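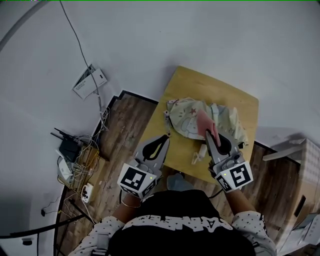 Two grippers, one crumpled cloth, and the little pink piece that has to be picked up.

Most of my May has gone into folding. We're collecting hand demonstrations for the Wekia project, and the cloth set is the one I put my name beside. You hold a gripper in each hand and do the job the way you'd want the robot to do it. The marker cubes tell the software where the grippers are, and the rest comes from the video.

The target for the cloth set is 3,916 runs between all of us. On Monday I was at 263 usable ones out of 498 tries, which Mackenzie Hiebert says is normal for fabric. Cups and blocks go a lot faster.

The main trouble is speed. When I fold at home I don't think about it, and my hands do several things at once. With the grippers I have to slow down, but if I slow down too much I start to hesitate, and the hesitation gets recorded too. Mackenzie throws out any run where I stop for more than 2 seconds.

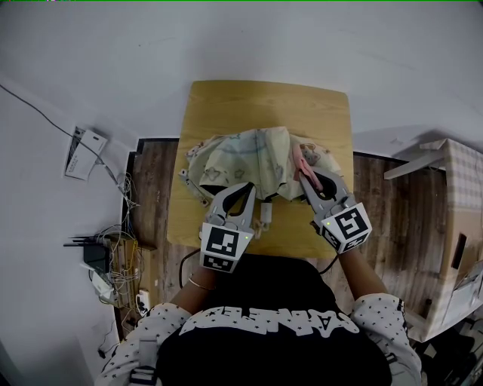
Pinching is the other thing. If you squeeze too deep you grab both layers and the whole bundle comes along. Too shallow and it slides off the pads. I've started coming in low and flat with the right hand and keeping the left one near the front edge, ready to hold things down. It was the only tip in the Jurnby notes that made any difference for me.

My wrists get sore after an hour, so I do forty minutes and then label files for a while. I also keep the cables on the outside of my arms now. One caught on my sleeve last week and I lost the run.

Next up is the striped towel, then socks. I've asked to skip socks.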